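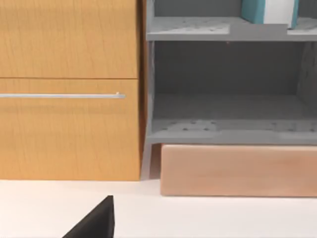
November, 09:40

Varnish adhesion, Grirkel batch, continued. Panels out of the humidity cupboard after 601 hours. Gristen primer holding on all oak pieces. Two of the beech pieces lift at the end grain – same place as last time, so probably sanding and not the primer. Cross-cut tape test repeated with fresh tape, no change.

Pull-off readings copied to the Clernamar sheet. Highest 1,372 kPa, lowest 1,000 kPa, both oak.
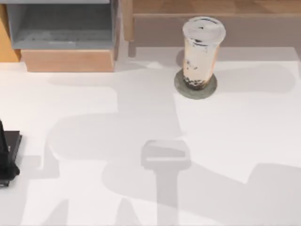 Milk tea on a grey coaster, white tabletop.

11:15

Second coat on panel 37. Thinned slightly more than the data sheet allows, brushed along the grain. Some drag near the knot. Left flat, lid off the rack. Do not stack.

Viscosity cup needs cleaning before the next pour – dried film round the outlet will slow the flow time.
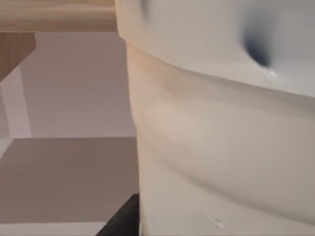 To do

Re-sand beech end grain, finer grit.
Order tape.
Ask Ignacio for the cure schedule – ours is the old issue.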